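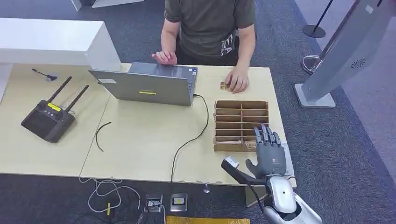

At the desk with the laptop open.

Questions about ground investigation before you build

We get asked the same things about soil surveys and site testing, mostly by people who have just been handed a quote and suspect it's padded. Sometimes it is. These answers were put together by Rehema Makori and Alper Çetinkaya at Westano, and they apply to small and medium sites: extensions, single houses, yards, access roads and the odd warehouse slab.

Do I need a ground investigation at all?

For a garden wall, probably not, whatever the leaflet says. For anything with foundations that somebody has to sign off, yes, you'll be asked for one sooner or later. The argument is usually over how much. A house on gravel that has had houses on it for a century is a different matter from a house on an old tip, and a firm that quotes the same package for both hasn't looked at a map.

What is a desk study, and is it worth paying for?

It's a search of old maps, geology records, mining records, flood information and whatever the council holds, written up with an opinion on what might be under you. A good one saves money because it tells the drillers where not to bother. A poor one is a bundle of bought-in maps with a cover page. Ask to see the last two pages of a previous report. If there is no opinion in them that somebody could disagree with, you'd be paying for printing.

Trial pits or boreholes?

Trial pits are dug with an excavator, usually down to 3 metres or so, and you get to look at the ground properly. Boreholes go deeper and make less mess. Salespeople like boreholes because they sound serious. On a lot of shallow jobs, pits tell you more. If you expect soft clay, deep fill or piles, you want boreholes and there's no way round it.

How many holes is enough?

Be wary of anyone who answers this over the phone. Published guidance gives spacings, but it also tells the engineer to use judgement, and people tend to quote only the half that suits them. We once looked over a plan by another firm for a yard at Çınar that had 18 positions on it, most of them in a part that was staying as grass. We have also seen a two-storey block designed from a single hole. Ask what question each hole is meant to answer.

What do the lab tests tell me?

Less than the thickness of the report suggests. The common ones are moisture content, plasticity, particle size, compaction and sulphate. Plasticity matters if you're on clay near trees. Sulphate matters for the concrete mix. Compaction matters if you are placing fill. If your report has pages of results and the text never mentions them again, somebody ticked every box on the lab form.

What does "CBR" mean and why does the road contractor keep asking for it?

California Bearing Ratio. It's a measure of how strong the ground is under a road or a yard, and it sets how thick the layers above need to be. It also changes with the weather. A figure taken in a dry August can flatter clay badly, and a contractor pricing from it will have a nice thin build-up and a cheap tender. Check the month on the sheet before you believe the number.

Can I rely on the report the seller gave me?

Be careful. There are three things to look at: how old it is, what scheme it was written for, and who is named as being allowed to rely on it. If your name isn't there, you may have nobody to claim against if it's wrong. Some firms will put the report into your name for a fee. Khanyisile Magagula, who handles our contract letters, would add that a friendly email from the author isn't the same thing.

The contractor says their own people can test the fill. Is that all right?

It happens on plenty of sites and it isn't always a disaster. But you are asking the firm that laid the material to tell you whether it was laid well, and we'd want at least a share of the tests done by somebody paid separately. On the access road for the Trodska depot, the first 200 metres had passed every in-house check. Independent plate tests then failed over a third of it. The gauge had been set up for a different stone.

Do I need an accredited lab?

For anything going to building control or a funder, assume so. Accreditation is given test by test, though, and a logo on the letterhead doesn't cover everything the lab does. Ask for the schedule and look for the tests you're buying. It takes ten minutes.

How long does it take?

A small job with pits and basic lab work should be with you in three to five weeks. Gas monitoring adds months if it's needed, as the visits have to be spread out. Firms promising a full report within a week are either sending you the logs with no thinking attached, or have written most of it already.

Will you find everything?

No, and walk away from anyone who says they will. Add up the area of all the holes on a typical site and it comes to a tiny part of one per cent. The rest is reading between them. Keep some money back for surprises.

Is the all-in package from Warkico or similar any good?

We don't comment on other firms' prices. As for fixed packages in general, read what happens when something turns up. The one Hacer Avcı went through for a client last April had 33 exclusions, among them groundwater.

Why is your quote higher than the other one?

Perhaps we're dear. Perhaps the other one has left out reinstatement, the service search or the engineer's time on site. Put them side by side and send us the lines that don't match. Songül Işık answers quote queries between 9 am and 4 pm, and if we've priced something you don't need, she'll take it off.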